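OK I have to talk about the bathroom cabinet, because I finally did it and I'm so happy. A little thread for anyone who has been putting theirs off!

1/ Everything came out first. Every tube, every packet, every box pushed to the back in May and forgotten. I had three open tubes of the same hand cream (how??).

2/ My friend Philomena's rule is the one that got me moving: only put five things on the table at a time. Decide on those, then fetch the next five. It sounds slow – it goes so fast! You never get that awful moment of staring at a mountain.

3/ Each thing gets one question: would I buy it again? Yes goes in the basket. No goes in the bag by the door. If I have to think longer than it takes to read the label, it's a no.

4/ Get a basket with holes in the sides. I love mine so much. You can peek at what's in there without digging, and crumbs of old soap don't hide from you the way they do in a box.

5/ Mini packets were my big surprise. I save them for trips and then never pack them! So now they live in front, and I'm using them up on ordinary mornings like a person on vacation.

6/ One more round before lunch, and I'm still weirdly excited about it: 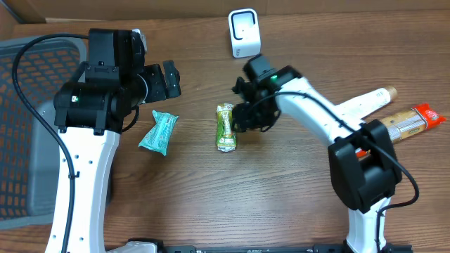 Five on the table, basket on the left. Teal packet, green packet, you're up!

7/ Shelf paper next. I bought a roll 300 centimeters long and the cabinet needs 100, so the kitchen drawers had better watch out.

8/ Tell me what's been at the back of your cabinet the longest. I want to hear all of it!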